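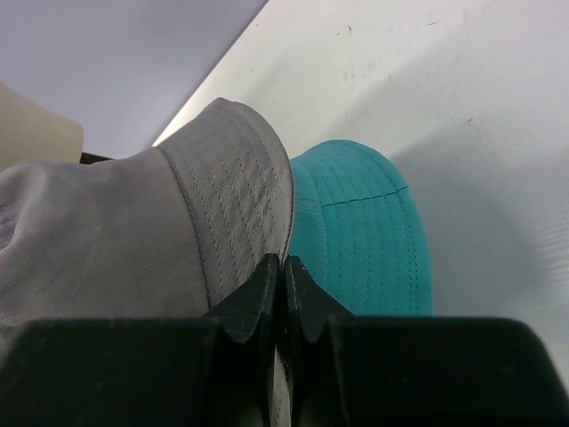
Operators at Hutchins had asked for one thing above all, which was to know why the software picked a grasp before the arm moved. Skurnix says that request shaped most of the release it is making available today.

29/10/2023 - Skurnix, the developer of planning and perception software for robotic handling, today announced the general release of Follis, a grasp planning package for soft goods such as caps, gloves and folded garments.

Fabric items present a known difficulty for automated picking. They overlap, they change shape under contact, and two pieces lying side by side are often read as one. Follis treats the boundary between neighboring items as a separate planning problem. It estimates where one piece of fabric ends and the next begins, ranks the available grasps, and shows the operator the reasons for each ranking before motion starts. When a fingertip may touch more than one item, the planner marks the grasp as shared and proposes a second approach angle.

The package was developed on a set of 2,820 recorded grasps, of which 300 were held back for testing. Images from a camera at the gripper are used together with finger position, and the operator may review both on a single timeline.

Hutchins, a distributor of headwear and work clothing, has used a preview version at its Bilwood sorting site. The site handles around 2,000 items per shift. Staff there also tested the replay tool, which allows a recorded grasp to be planned again under new settings without the arm in operation.

Follis runs on a standard industrial computer and works with two-finger grippers. Support for suction tools is planned for December - existing license holders will receive it at no added cost.

Evaluation licenses are limited to 1,000 planned grasps and may be requested through the Skurnix sales office. Documentation and sample configuration files are supplied with each license.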